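12 May 2021

I keep reading that if you fold everything the same way, you'll never iron again. I have my doubts. The Vanhove method (I paid for the 60-page booklet, so blame me) says to smooth the waistband, bring the legs together and fold in thirds. Fine. Three weeks in, my dark pants still come out of the drawer with a crease across the knee.

The booklet also wants you to fold on a "firm, clear surface." Who has one of those? I fold on the bed, on top of the green blanket, with the slippers kicked off wherever. 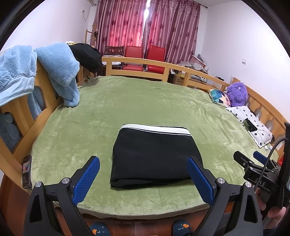
Then there's the question of what to do with blankets. Vanhove says to roll them. I rolled 2 of them in December and they took up more closet than they did flat, so now they hang over the railing, where I can grab one at night without getting up. The round bed doesn't help, I admit – there's no corner to line anything up against, and a fitted sheet for it is a whole other argument.

I'll give the method one thing: black clothes folded with the waistband showing are easier to tell apart. I'm keeping that part. The special folding board from Rokance can stay in the store.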